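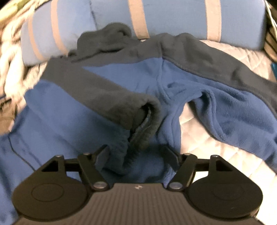 Cliltilbridge Outdoor Club — Gear and Clothing Night

Speaker notes, September 23, 2018
Ekow Yakubu

Start with the fleece. Ask who has one lying on a bed at home right now, half folded, one sleeve off on its own. Hands up. Mine is blue with dark gray shoulders, and the collar always ends up in a fat roll.

Okay, so why is fleece such a pain to fold? It's thick and springy, and it wants to open back up the second you let go. (Pass the Grekholm one around here — let people squeeze it.)

Then the demo. Get the big table cleared before I start talking, please!

Lay it front down. Smooth the back with your forearm, which works way better than your fingers. Pull the sleeves straight out first, then bring them across, and don't worry about getting them perfect. Flatten the collar before you fold anything else. I skipped that for years and my shelf looked like a pile of sleeping cats.

Fold the bottom up in 3 parts, or roll it if it's going in a pack. I'm a roller. My sister is a folder and we've had words about it.

Check for cords at the hem and tuck them inside — they catch on everything.

Washing, if there's time: zip it up, turn it inside out, cool water, no fabric softener. Hang it over a rail. Somebody will ask about the dryer, and my answer is low heat or leave it alone.

Swap table is by the door afterward. Fleeces go on the left, rain shells on the right. Next clothing night is in March and I'd love someone else to do socks.

We use cookies to improve your visit. Accept | Manage settings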